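Brick Sorters and Builders Wanted, Mukora Play Workshop

Do you still reach into a tub of toy bricks whenever you walk past one? Mukora is looking for 9 part-time people to sort, match and build with us this July, and we'd love to hear from you.

We take in secondhand bricks from families and schools in Arnon and get them ready to play with again. Last season we put together 181 starter sets. This time we're going for 597, and that means a lot of small hands-on work at a table -- picking out pieces, checking them, pairing colors, trying out little builds before they go on a card.

You don't need to be an expert. Some of our best sorters hadn't touched a brick in years before they came in! What helps is a good eye for color and the patience to look at one small piece at a time.

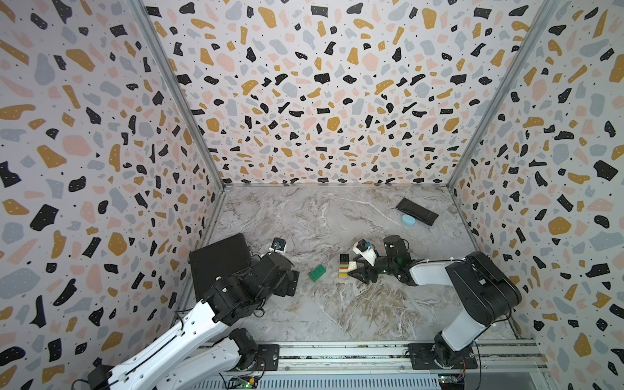

What you'll be doing

Most shifts start with loose bricks. You'll spread out a few, turn them over and look for cracks, chewed studs and faded sides. Good pieces get grouped by size and color. Anything you're unsure of goes in the "ask" tray, and we go through that one together at the end of the shift (it's often the most fun part, and yes, people argue about shades of green).

Once you've settled in, you can help with the build cards. Each starter set comes with a few simple builds that a five-year-old can follow, and every one has to be tried by hand. We want short stacks that stand up and steps that make sense when a brick is lying sideways or upside down, the way it lands when a kid tips out the bag.

Color takes more practice than people expect. Yellow is easy to pick out on a gray marble pattern, while a light teal takes a second look next to the blues and greens in the same batch.

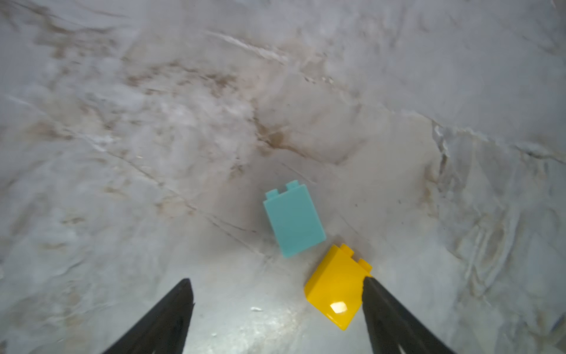 You'll get used to it by the second or third shift, and there's always a set of reference bricks within reach if you want to compare.

Hours and pay

Shifts run from 9 in the morning until 1, Monday through Thursday. You can sign up for two, three or all four. Pay is hourly and the same for everyone, and your first shift is a paid training shift. Coffee is on us.

Where

We're on the ground floor of the Hitport building, Ivanov Street entrance. There's bike parking in the yard and a bus stop nearly 40 yards from the door.

How to apply

Send us a few lines about yourself and the days you can work, or drop a note at the front desk. No résumé needed -- but do tell us the last thing you built, out of bricks or anything else. We answer everyone who writes.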